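How to clear small toys and blocks off a wooden floor and keep the boards in good order

By Noman Cheema
Updated September 4, 2026

A pale hardwood floor is easy to live with until there are children's blocks on it every evening. The blocks get kicked under furniture, the grit they collect gets ground into the finish, and sooner or later someone stands on one in socks. The method below takes me one short session at the end of the day. It works for building blocks, wooden bricks, foam shapes, dominoes and most other things with corners.

What you need

A shallow box or tray with smooth sides
A soft broom or a vacuum cleaner with a hard floor brush
A dry microfibre cloth and a second one for damp wiping
A torch
A small cotton bag for pieces that need washing or mending
Felt pads, if you are going to move furniture

Before you start

Take your shoes off. Outdoor shoes carry grit, and grit is what marks a floor. Blocks themselves do very little harm unless they are trodden on or dragged.

Move light chairs out of the way by lifting them. If a chair is too heavy to lift, put felt pads under its feet first. Roll up any rugs from the edge nearest the wall and shake them outside. We have a rug from Drostetti with a thick fringe, and small pieces end up in the fringe every time, so run your fingers along it before rolling.

Step 1. Look under things first

Most people begin in the middle of the room and leave the edges until they are tired. Do it the other way round. Lay the torch flat on the floor and shine it along the boards. Even a thin piece throws a long shadow with the light that low. Check under the sofa, behind the door and along the skirting board. Use the broom handle, held flat, to draw out anything you can't reach. Don't flick it, as pieces only go further back.

Step 2. Pick up by hand

It is tempting to sweep the whole lot into a heap. On tiles that is fine. On wood, a heap of blocks pushed along by a broom takes whatever grit is underneath with it, and you get fine scratches across the grain. Pick the pieces up and put them in the box.

Start at the wall furthest from the door and work back towards it. Go along the boards, a strip at a time, using the seams as your guide. My neighbour Asif Lodhi fits floors and this is how he checks a finished room for stray staples. It means you cover every part of the floor once.

Put the box down next to you and move it as you go. Lift it each time. Throwing blocks into it from across the room is quicker but you will miss with some of them, and a hard corner landing on softwood leaves a dent.

Step 3. Watch for the pale ones

Bright blocks are no trouble. Beige, pink and light grey ones are easy to miss on light boards, especially under warm bulbs in the evening. Open the curtains if it is still daylight, or use the torch again. Boards with a lot of knots and dark streaks are worse than plain ones, so slow down over those patches. 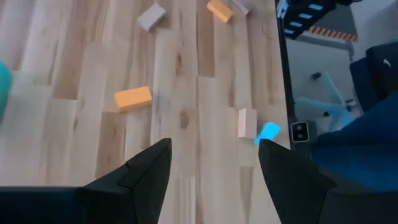

Orange and bright blue stand out on pale boards; beige and grey-lavender take more looking for.

If you are buying a new set and have a light floor, it is worth picking one in strong colours. The Raketti set we use has a few pastel shapes in it and those are always the ones that go missing.

Step 4. Sort as you put away

You don't need to sort by colour. Children tip the box out again the next day and the work is wasted. Do take out anything that is sticky, chewed, split or rough at the edges and put it in the cotton bag. Plain wooden blocks can be wiped with a barely damp cloth and left to dry on a towel. Don't soak them. Most foam pieces can be washed by hand in lukewarm water with a drop of washing-up liquid, then squeezed and left on a rack. Rub a rough edge on a wooden block with fine sandpaper, wipe off the dust, and it can go back in the box.

Step 5. Clean the boards

Once the floor is clear, sweep or vacuum along the length of the planks. Check that the brush on the vacuum head is down before you start. Then go over it with the dry microfibre cloth. If there are sticky patches, wring out the second cloth until it no longer drips, wipe the patch and dry it straight away. Water left standing in the seams will swell the edges of the boards in time.

Don't use steam, washing powder or furniture polish. Polish makes a wooden floor very slippery and is hard to get off afterwards. Whoever fitted the floor should be able to tell you whether it is oiled or lacquered, and the cleaner should match.

Small marks

Light scuffs from foam or rubber usually come off with a dry cloth and some rubbing. For a shallow dent in an oiled floor, lay a damp cloth over it for 30 minutes, let the wood dry fully and then re-oil the spot. This does not work on lacquer. Use a wax filler stick in the nearest shade, and test it in a corner first.

Where to keep the box

Low down and in the same room. Ours sits on the bottom shelf of a Stoltthorpe bookcase, where the children can slide it out without help. A box without a lid gets used more than one with a lid. If yours stands directly on the floor, stick felt on the underside and replace the felt every October, or whenever it feels hard and flat.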